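# Renting at Cairns Court: Questions We Get a Lot

**Is heat included?**

Yes. Heat and hot water are in the rent. Electric isn't, so the space heater is between you and your wallet.

**How long is the lease?**

Twelve months. After that it goes month to month unless you sign again. We'll send you a reminder, then another one, and then you'll see us in the hallway.

**What do I need to apply?**

A photo ID, your two most recent pay stubs, and the name of a past landlord. A parent who once let you live in the basement doesn't count, however fond of you they are.

**Can I have a dog?**

One dog or up to two cats per unit. Fish are unlimited within reason. If you have to ask whether your tank is within reason, please send the measurements first.

**Where do I park?**

Each unit gets one space behind the Foren Street side. Guests can use the street, where the signs are strict and the tow company is stricter.

**I'm locked out. Now what?**

Call the Skivar Property office number on your lease. Before 6 p.m. it's free. After that there's a charge, and it will be exactly as friendly as you'd expect.

**Can I paint?**

Ask first. Most colors get a yes if you agree to paint it back when you leave. The last "warm plum" took 4 coats to cover.

**What's within walking distance?**

The Corero bus stop, a grocery store, a laundromat for when our dryers are sulking, and a bookstore café with tables and chairs in among the bookcases.

Round table at the café:
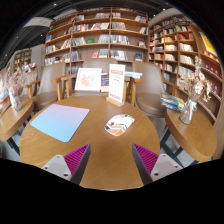
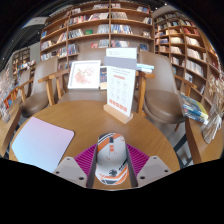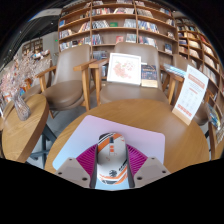
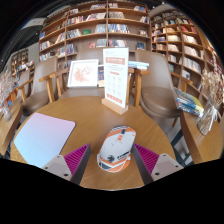 **When can I see a unit?**

Showings are Monday afternoons and run 5 minutes or an hour, depending on how many closets you open. Current tenants get notice, so don't be shocked if somebody's home and eating soup.

**How fast do you fix things?**

No heat or a leak: same day. A squeaky door: we'll get there. In July, everyone's air conditioner quits at once, so put your request in early and own a fan.

**When do I get my deposit back?**

Within 30 days of handing over the keys, minus any damage. Nail holes are fine. Doorway-sized holes have come up, and those are not fine.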